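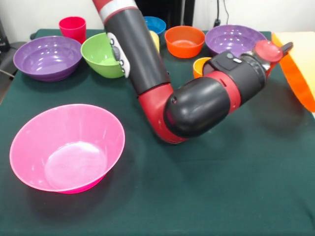 I want to put in a good word for the mismatched cupboard. For most of my adult life I believed that a grown-up home had a dinner set, one pattern bought all at once, with enough side plates to get through a christening. I had one too. It was white with a thin grey rim and I was scared of it. What I've come round to is closer to the crockery up there on the dark green cloth, where a bright pink bowl with a wide rim can share a table with a big orange dish and they both look the better for it. I love that! Colour does something to a table that good taste never managed at my place.

The white set came from a shop called Durrani, which has since closed, and it came with a booklet. The booklet told you how to stack the plates (with felt in between) and how to order replacements. I broke a bowl in the first month. When I rang about a new one I was told the pattern had been "refreshed", and the new rim was a slightly different grey. So I had a set that wasn't a set any more, and every time people came over I made sure I was the one who got the odd bowl, as if it might upset someone.

My neighbour Noman Mohmand cured me of this without meaning to. He had us over for a curry one summer, 8 of us squeezed around a table meant for half that, and I don't think any two people were eating off the same thing. I had a soup plate with a blue windmill on it. The person beside me had something brown and heavy that looked like it had been through a flood. The kids fought over a yellow bowl, loudly, and the fight was the best part of the night because the loser wanted to know where the bowl had come from, and Noman told us. It was his aunt's. She'd carried it on her lap on a long bus trip, wrapped in a cardigan, and then used it for mixing hair dye, and then (after a very good scrub, he promised) for rice. My grey rims had never started a conversation in their lives.

I went home and started giving the white set away, a piece here and a piece there, and filling the gaps from the op shop in Hisiswood. If you haven't been, go in the morning, before the good shelf gets picked over. I've spent 40 dollars there in one visit and needed help getting back to the car. My favourite find is a squat green jug that pours terribly. It dribbles down its own front every single time and I wouldn't swap it for anything.

Now, I know the case for matching. My sister makes it every Christmas. Matching things stack, and she's right, they do. My cupboard leans. There's one pile I have to take out completely to get at the cereal bowls, and a set of nesting mixing bowls from Bislow that only nest if you leave out the middle one, which has to live on top of the fridge. A matching table also looks calm, and some people want calm at the end of the day. I'm not going to tell them they're wrong.

But I do think the dinner set sells us a strange idea, that a household should arrive complete. You see it on wedding lists. A couple who've been sharing a flat for years, with perfectly good plates, feel they have to start over with a boxed version of themselves. A friend of mine was given more than 200 pieces by the time both families had finished, including things neither of them could name. Most of it is still in the garage. They eat off the plates they had at uni, and those are the ones their little boy knows as his.

A mixed cupboard gets to grow at the speed your life does. Someone moves overseas and leaves you their casserole dish. You go on holiday to Nornatari and come back with a bowl in your hand luggage and sand in the bowl. Something breaks and you're sad about that one thing, and then you have room for another. I've had 3 bowls go in the past year and I could tell you about each of them at length, and my family would like it if I didn't.

The practical side is lovely too. You stop saving things for best. Plastic goes down next to china, the picnic cups come inside for the winter and never quite go back out, and a guest who chips something can just say so. People also choose, which I hadn't expected. Put out a stack of identical bowls and everybody takes the top one. Put out a jumble and watch grown adults dither, reach past each other and get quietly attached. My father-in-law, a man with no opinions about homewares, now goes looking for the blue windmill plate when he visits. Noman let me have it in January, in exchange for the last of the grey rims, which he reckons are perfect under pot plants.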